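Section 2: Clearing and wiping the packing table

I do this before every bag I pack, and I've gotten it down to 15 minutes. You need your Brondier spray, a dry cloth and a table you can reach across. Mine has a white cover on it, so I see every crumb!

1. Put the spray bottle near the back, where your sleeve won't catch it.
2. Leave the clothes in a heap for now - folding comes in Section 3.
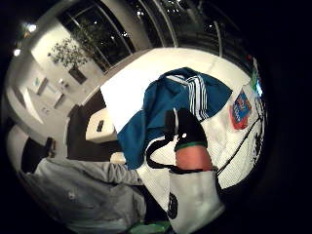
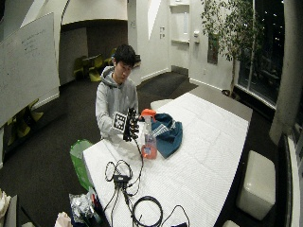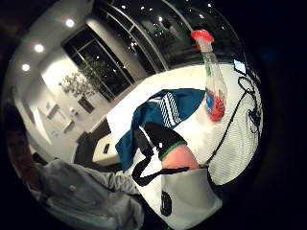
Justinas Adomaitis: I'd move the clothes off before spraying anything. I got cleaner on a zip-up once and the mark stayed until May.

Fair point, so I've changed the next bit.

3. Lift everything made of fabric onto a chair (totes too, they soak up drips).
4. Push any cords over to one side. Unplug them first if they're live.
5. Spray the cloth, two squirts, then wipe from the back edge toward you.
6. Wait until the surface feels dry to your palm, then bring the clothes back.

Caution: never spray toward cords or adapters, even from far away.

Note: if your table has a textured cover like mine, go over it a second time in the other direction - the little dips hold on to dust.

The Pallia tote goes back on the table last, mouth open and facing you, ready for Section 3.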